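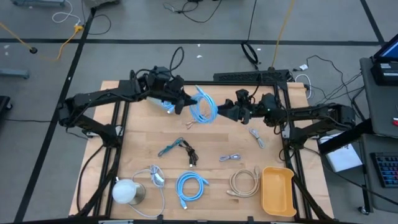 Coiling and sorting cables
November 11, 2018

I have put off the cable drawer since we moved. It was a single deep drawer under the workbench, and everything with a plug on at least one end went into it. When I needed a cable I pulled on whatever end was showing, and the rest came up with it. On two occasions this year I bought a replacement for a cable I already owned, which is a good sign that the storage method has failed.

The rule for this round was simple. Every cable comes out, gets identified, gets coiled, gets tied, and goes back by length and connector. Anything that can't be identified goes into a separate bag with a date on it. I used the same rule for the screws in September and it held up.

Sorting by color

I did a first pass by color before looking at any connectors. Úna Sheehan thinks this is backwards, and for a rack or a studio she is right, as color tells you nothing about what a cable does. At home it works better than it should. My cables were bought one at a time over many years and few of them match, so I remember "the bright blue one" long after I have forgotten what is on the ends of it. Light blue, teal and black, beige, gray, white. The black ones have no such advantage and take up most of the time.

Coiling

A cable has a natural lay from the way it was wound at the factory. If you wrap it between hand and elbow, every turn adds a twist, and the twist comes out later as a kink or a figure eight. The over-under method cancels this. The first loop goes on normally, the second is turned under so that it twists the other way, and so on to the end. For anything shorter than 50 cm I don't bother and just make plain loops.

Loop diameter matters more than people think. I aim for 110 mm on thin cables and go up to 200 mm for power leads. Tighter than that and the jacket takes a set. If the cable already has one, lay it out straight in a warm room overnight and coil it the next day. I have read advice to use a hair dryer and would not.

Leave the connector end free by a hand's width and facing out of the coil. You can then read the connector without undoing anything. I did the first batch with the ends tucked inside, for neatness, and had to redo them.

Tangles

Never pull. Find the connectors first and work them back through the loops, making the knot bigger until it falls apart. Two cables of different stiffness are the worst case - the soft one wraps around the stiff one and locks. My teal and black cable was like this and I left it for last.

Ties

I tried three kinds. Twist ties are free but the wire ends poke into soft jackets. Rubber bands perish and leave a residue. Hook-and-loop strips cost a little and last, and I bought a roll from Pratberg and cut it down. It makes 27 strips if you cut carefully, fewer if you cut the way I do. The strip should go around the cable once before it goes around the coil, otherwise it gets lost the first time you open it.

Storage

Shallow trays beat deep drawers. A coil lying flat in a tray can be seen and lifted out, and a coil under four other coils can't. A yellow-orange plastic one with raised sides has become my standard for the small stuff, and it can be carried to the desk and back. Larger coils hang on pegs by their ties.

Items with a fixed cord are still unsolved. The globe lamp is the usual offender. It can't be put in a tray, and wrapping the cord around the brushed metal base puts a sharp bend right where the cord comes out. For now I make a loose coil, tie it, and set it next to the lamp on the shelf. Dumisani Mthembu suggested fitting an inline connector so the cord comes off completely. I may try it on a lamp I like less.

Labels are next. I have a printer for them, but the tape is the wrong width, and the right one is on order.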